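Working from home around the kids: tips I'd check before believing

Every franchise pack I read promised I could run a business at the kitchen table during nap time. I doubt it.

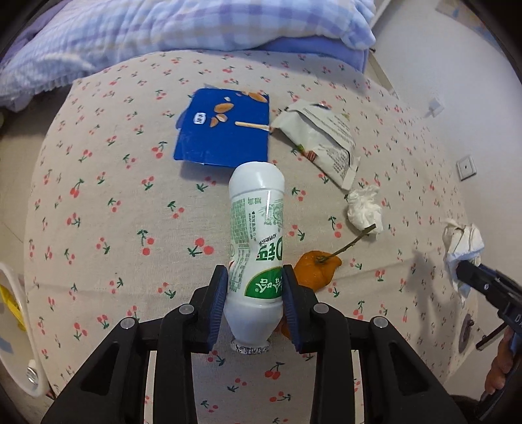 Naps are for phone calls, and short ones. Do the accounts after bedtime.

Skip the $93 planner. A school notebook did me fine for 3 months - and I lost it only once.

Batch your cooking on Saturday if you like, but I've never seen it save the hours people claim.

Keep work papers in a lidded box, up high.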